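Hanging Storage: Frequently Asked Questions

Written and kept up by Nadhirah Teoh for Trellow, a small-space storage site. We buy what we review. Last gone over in November.

Does hanging storage really free up space?

Some. Sellers like to say that walls are "wasted" and that a basket and a few hooks will give you a second closet. I have hung a lot of baskets and have yet to get a second closet out of one. What you get is a place for light things that used to sit on the floor or the counter. If you were hoping to skip the part where you get rid of stuff, you will be disappointed.

Over-the-bar basket or screwed-on shelf?

A basket that hooks over a bar goes up in a minute and leaves no holes. It also comes off the bar if you yank something out of it, and it swings if the bottom has nothing to rest against. I use them for snacks, gloves and paper goods. Anything in glass goes on a shelf with screws in it. Product pages will tell you a hook-over basket is "just as secure." Ask them which screws they mean.

How much weight can a wire basket take?

Less than the box says, in my opinion. The rating is usually for a load spread evenly across the bottom, and no one loads a basket that way. Things get pushed to one end. Herman Kusuma wrote in to say his held 12 cans of soup for a whole winter, and I believe him, but he also sent a photo of the bent hangers. Check yours for bending along the top edge every so often.

Are zip ties good enough for putting up a hook rack?

This is the question I get most, and people want a yes. You can have a partial one. Two zip ties will keep a wire rack on a rail, and for a dish towel or a set of keys I have no complaint. My doubts start with coats and bags. The rack can slide along the rail, the plastic gets brittle in a sunny spot, and two ties give you very little backup when one snaps.

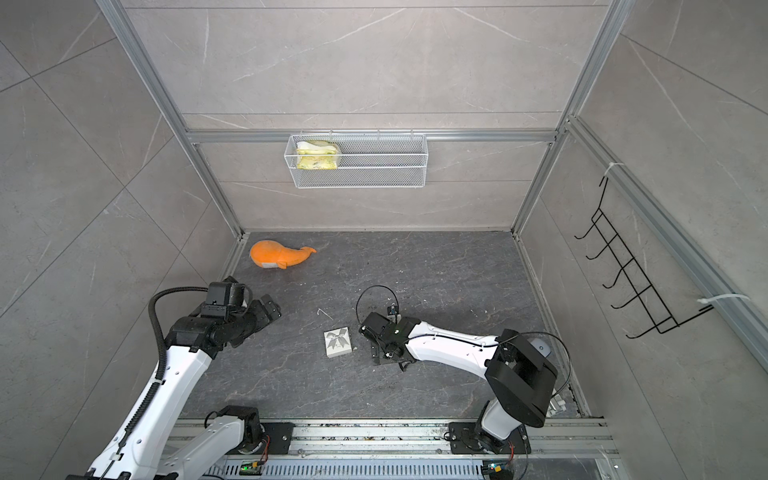
If you do go with ties, pull them tight and put them well apart, one toward each end of the rack. Trim the tails if they bother you. I leave mine long until I am sure of the position, and then I forget, so I can't lecture anyone. Sulastri Saragih swears by a strip of rubber between rack and rail to stop the sliding. I tried it and it helped a little.

Which way should the hooks face?

Out into the open part of the space, where you can reach them. Before you fix anything, stand where you normally stand and see whether a hook lands at eye level or catches your sleeve. Five hooks sounds like plenty until you hang a jacket on the second one and lose the use of the first and third.

Should I fill the basket right away?

No. I would leave most of it empty for a while. One bag of snacks in a basket looks silly, I know, but you will find out what you reach for. Baskets filled on the first day tend to turn into storage for things that had no business being kept — takeout menus, dead pens, the cord to something.

Where do small toys and gift boxes go?

Readers ask me for a "system" here and I am suspicious of the word. A plush whale will live on the floor if there is a child in the home. You can pick it up at night and drop it in the basket, since soft toys are light and won't hurt anyone if they fall. Small gift boxes with a ribbon are another matter. The bow gets crushed in a basket with anything else in it, so give the box a flat spot or flatten it and admit you are saving it for reuse.

What about the floor underneath?

Sweep it. Dark marble-look floors are sold as "forgiving," and I have no idea who came up with that. Every pale crumb shows. On light floors it's the dark specks. The one real benefit of getting things up off the floor is that a broom fits under them, and you only get it if you use the broom.

Do you recommend a brand?

Not for wire baskets. I have paid $12 and I have paid $33, and the cheaper one had the smoother edges. Look at the hangers and run a finger along the mesh before you leave the store.

Can I send in a question?

Yes, through the contact form. Please measure your bar or rail first.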